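Buying the second pair: notes from a budget round

Every autumn the equipment bids come round, and every autumn we discover that the robot was the cheap part. I was asked to write up how this year's request was put together, on the theory that it might save the next group some trouble. It may only spread the trouble more evenly, but the newsletter had a gap and I had a spreadsheet.

Some background for those who work on the other corridor. We run two-armed manipulation on household things, which means furniture, cloth, and whatever else a home is full of that refuses to be a neat cube. The present station, Matov, was bought three budgets ago as a demonstration unit. It has been demonstrating ever since. The request now is for a second station, to be called Idov, so that the large-object work and the cloth work can stop taking turns on the same floor like flatmates with one bathroom.

The first draft of the bid ran to two pages. The first page was the arms. The second page was also the arms, with a picture from the supplier's brochure. It came back with a single question in the margin: "And what do they pick things up with?"

Fair enough. On the first station we spent nearly everything on reach, payload and repeatability, and then bought the parts that touch the work out of what was left in the consumables line, between the paper towels and the label tape. The second draft therefore started at the fingertips and worked backwards. If you take one thing from this item, take that, and stop reading before I get to the cable management.

Different work wants different hands. A plastic garden chair is light, awkward, and has more corners than you remember from sitting on it. What it wants is something stiff and broad to bear against the edges. A sheet of cloth has no edges worth the name until you have made one, and wants a narrow finger that can get under a fold. We priced a single hand that claimed to do both. The supplier's own quotation listed it as "universal", and then listed eleven optional extras for it, which told us most of what we needed to know about the universe.

So the bid asks for two sets of end tooling per station, a quick-change coupling on each wrist, and spares. I had the spares at one set. The person who does the actual work on the station crossed that out and wrote "two", underlined. The bid says two.

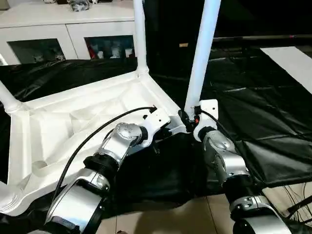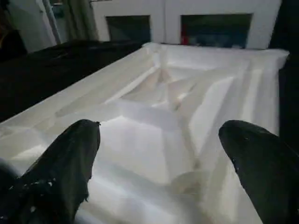 Next came arm size, over which we lost most of April. The catalogue rewards you for wanting more. More reach, more payload, a larger base, a larger controller, a larger crate to stand in the corridor until someone from Estates asks whose it is. We very nearly went up a size, on the grounds that furniture is big. Then we weighed the furniture. The pieces we handle are bulky but they are not heavy, and the load on the wrist comes mostly from holding them a long way out at an odd angle. A second arm helps with that far more than a stronger one does. We stayed with the smaller model and put the difference into tooling, to the visible disappointment of the supplier.

We had quotations from two firms, Lui and Jimeck. I will set out how they compared, with the usual warning that both had been told they were competing and behaved accordingly.

Lui came in lower on the hardware. The arms were well within our needs, the mounting plates were included, and the delivery time was given as "typically prompt", a phrase I have since tried to have converted into weeks without success. Training was extra. The software licence was free for the first year, and I would ask everyone to read that sentence again slowly before signing anything with a sentence like it in.

Jimeck came in higher and quoted a delivery of 18 weeks, stated as a number, by a person willing to repeat it over the telephone. Two days' training were included. So was a service visit in each of the first three years. The licence had no end date. Over a single budget year Lui won comfortably. Over the five years we will really keep the thing (see Matov, still demonstrating) Jimeck won by a modest amount, and by rather more if you count the afternoons spent waiting for someone to ring back.

The form only has a column for the first year. I added four columns. The form did not like this and turned one of them into dates.

Now, the lines people forget. I list them in the order in which we forgot them.

Floor space. An arm's footprint in the brochure is the size of its base. Its footprint in life is everywhere it can swing, plus everywhere the object it is holding can swing, plus somewhere for you to stand that is neither. We marked out Idov with tape before drawing it on any plan, and lost a bookcase in the process. Do the tape first.

Floor covering and table covering. Cheap, dull, and needed in quantity. Ours has never had its own line and has therefore always been bought in a hurry.

Cameras. We budgeted for the overhead view on the first station and treated the wrist cameras as an accessory. They are the ones we use most. The new bid has them in from the start, with replacements, as they live in the part of the machine that meets the furniture first.

Cables. I promised to get here. Every camera and every powered hand has a cable, and the cable has to travel the length of an arm that bends in several places and does not care. We asked for proper dressing kits on both arms and a set of replacement leads in the correct lengths. The correct length is longer than you think. It was longer than I thought on two separate orders.

Things to pick up. You would be surprised how hard it is to get a chair past a purchasing system that believes a chair is office furniture. Ours was queried for not meeting the seating standard. I explained that no one would be sitting on it. This raised further questions. We now have a separate line called "test objects", which goes through without comment, and I recommend the wording to all.

Time. This is the big one and it has no code. A new station does not do any work on the day it arrives. It has to be bolted down, wired up, calibrated, risk-assessed, calibrated again, and taught the difference between a corner and a thing that looks like one. On the first station we allowed a fortnight. I went back through the logbook for this bid, and from crate to first useful session was 68 working days. We have put 68 in the plan for the second. We hope to beat it, but I am no longer prepared to write hope in a cell that feeds into a total.

A few people have asked about second-hand arms. We did look. There is a decent supply, mostly ex-factory, and the prices are tempting. The difficulty is the controllers, which tend to be of an age where the manual is a photocopy and the connector is no longer made. If you have somebody who enjoys that sort of thing, it could be the making of them. We have somebody who enjoys it too much, so we bought new.

We also looked at leasing. For a short project with a firm end date it would make sense. Ours has an end date, but I would not call it firm, and a lease that rolls over twice costs more than the purchase would have. The leasing terms also required the arms to be returned "in as-supplied condition". I walked over and looked at Matov's fingertips before deciding on that one.

One piece of advice on splitting the bid. It is tempting to put the arms in this year and the tooling in next, to get each half under a threshold. We did this last time. The arms arrived, were admired, and stood for the better part of a term with nothing on the ends of them. If the money has to come in two halves, buy one complete arm with its hand, its camera and its cable, and get it working. Then ask for the other. A single working arm makes a far better case than a pair of expensive coat stands.

Contingency is set at ten per cent. I had put fifteen and was told that it looked nervous. I am nervous. It is still ten.

As to where things stand: the full request went in on Tuesday, November 24, 2020, with the five-year comparison attached and the dates turned back into money. The quotations hold until the end of the financial year. If it is approved as written, the order goes to Jimeck and the tape on the floor becomes official. If it comes back trimmed, the plan is to lose the overhead camera upgrade first, then the second pair of mounting plates, and to defend the spare tooling to the last.

Anyone putting together something similar is welcome to the spreadsheet. It lives in the shared equipment folder under Idov, and the version you want is the one without "final" in the name. Please don't sort the third tab. Bids for the next round have to be with the equipment office before the spring break, and they would like them on the new form, which has one fewer column.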